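Monday, 6:40 a.m. Kitchen at 64 degrees, starter at 71 on top of the fridge. Fed it last night at 1:2:2 with the Gillum rye and it had doubled by the time I got up, with a slight dome and a few bubbles breaking at the edge. Same feed with the white flour took until after breakfast on Saturday. I am moving to rye for the overnight feed and keeping white for the daytime one.

Dough mixed at 7:15. 500 g flour, 350 g water, 100 g starter, 10 g salt. Held the salt back 20 minutes as Halldóra Oddsson suggested. The dough felt a little tighter going into the first fold, but the water was also colder than last time, so the comparison is not clean. Next batch I will fix the water at 80 and change only the salt. 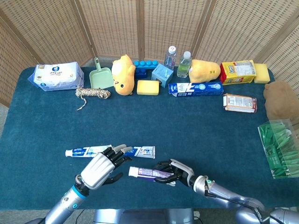
Folds every half hour, 4 in total. The third was the first one where the dough held its shape in the bowl for more than a minute. Stopped bulk at 12:50, when the level in the straight-sided jar had gone up by half. Last week I let it go to three quarters and the loaf spread on the stone, so this is the more cautious figure.

Fatos Vukčević called at lunch about the secondhand deck oven in Lerkgate. The seller has come down in price but the thermostat still reads high, and it needs a 30 amp circuit. My panel has two free slots and neither is on the side of the house where the oven would go. Told him to pass on it unless the seller includes the steam unit.

Shaped at 1:20 and put it in the refrigerator in the long basket, seam up. The surface tore once near one end. Too little flour on the bench, probably.

Baked the loaf left from Sunday at 475, 20 minutes covered and 22 uncovered. Internal temperature 208. Good ear, crumb slightly dense along the bottom. The stone had only been in for half an hour, and the probe put it well under the oven setting. Preheat goes to a full hour from now on.

To buy: parchment, rye, a new probe battery. Return the dough scraper to Halldóra.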